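Home | Diary | Archive | Contact
4 min read

Morning

In at 7 for the monthly checks on the second treatment machine. The warm-up took longer than usual and the output reading came back a little high, so I ran it again with the other chamber and got the same answer. It was still inside tolerance. I wrote it up and left a note for Jong-dae, who has the machine for the rest of June and will want to see if it keeps creeping.

The planning meeting was short. We had 13 patients on the list and only one that needed talking through, a lung case where the target moves more than we like. Settimio Benedetti wants to treat on breath hold. I agreed, provided the patient can manage it for long enough. The therapists are going to do a coaching session before we scan again. If that goes badly we fall back on the wider margin and accept the extra dose to the lung.

After that I spent an hour on the phone with Fonance about the service contract. They have changed the wording on replacement parts again. I asked them to send both versions so I can put them side by side. The man on the phone said he would, and by 4:30 he had not.

Midday

Ate at my desk and read the second draft of the Kesthorpe protocol. It is better than the first. The section on daily imaging now says who signs off on a shift bigger than 2 mm, and the first draft left that open. I still don't like the part about re-planning. It tells the physicist to "consider" a new plan after weight loss and gives no number to go by. I marked it up and sent it back with a suggestion.

Jong-dae came by to ask about the film scanner. It has been leaving a faint stripe down one side. We cleaned the glass, let it warm up, scanned a blank sheet, and the stripe was fainter but still there. He is going to keep film away from that side until the replacement lamp comes.
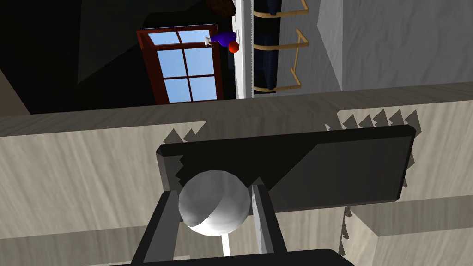
Afternoon

Patient QA for three plans. Two passed without trouble. The third, a head and neck, failed at first in the low dose region. I had set up the phantom 5 mm off, which I found when I went back in and looked at the lasers. Fixed it, measured again, passed. I logged both runs, including the bad one.

At 3 I gave the residents their talk on small fields. Thakur had good questions about detector size and would not let me skip the correction factors - fair enough, I was rushing. I said I would bring the old measurements next time so they can work through them by hand.

The Pluvemari room is still waiting on its door interlock. The electrician says the part is in, but he can't get to it until the painters are out of the corridor. Until then we can't run beam in there, and the commissioning schedule slips again. We have 35 measurement sets left to do. I moved the evening slots back and told the front desk.

Evening

Left at 6:15. Forgot my badge in the control room and had to go back for it. The output thing is still on my mind. I'll pull the last year of readings tomorrow and plot them before I say anything about adjusting it.

Things to do: order 500 more patient labels, chase Fonance, find the old small field data, book the water tank.

Home | Diary | Archive | Contact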